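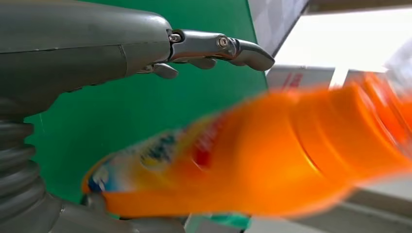
Bus 249 was late again and Rohani Mandagi stood under the shelter with her mother's ring box in her coat, not looking at it. Two stops to Pandey's. She could walk. Her knees said no. Green behind, and in front of it one long silver finger stretched out sideways, screws shining at the joints, pointing at nothing she could see. Pointing toward the river, if you wanted to take it that way. She didn't want to. The river was where Beso lived.

The bus came. Wet floor, one seat, somebody's newspaper. She sat on the newspaper.

Five years since she'd spoken to her brother. February, the kitchen, their mother's plates all over the table with little stickers on them, his and hers. And then the ring with no sticker. He said take it. She said no you take it, in that voice. He went out for milk and drove home to Hollo and that was that. She found the ring in the sugar tin a week later. Never told him.

Pandey had the lamp on already.

"Gold's fine," he said. "Stone is glass."

"It isn't."

"It's nice glass." He turned it under the loupe, turned it back. "I can do 135."

Their mother had worn it to do the dishes. To bury their father. She used to tap it on the window when they stayed out too late, and you could hear it clear down to the fence, tick tick tick, and Beso would run and Rohani woud not.

"Did she know?" she said.

Pandey shrugged. He hadn't known her mother. Why would he.

She thought about the money. Heating, mostly. The tooth. She thought about five years over a peice of glass and something came up in her throat, could have been a laugh – the man behind her with the clock coughed and shifted his feet.

"So?" said Pandey.

She put it on. Too small, it stuck at the knuckle, and she left it there.

Outside it was getting dark and the rain had gone thin. She still had his number, if it was still his number. Rang six times. She had nearly hung up.

"Yeah?"

She held the phone against the shop window and tapped the glass. Tick tick tick.

Nothing for a while. A TV going somewhere behind him, a dog.

"Ro," he said. "Where are you? Are you standing in the rain?"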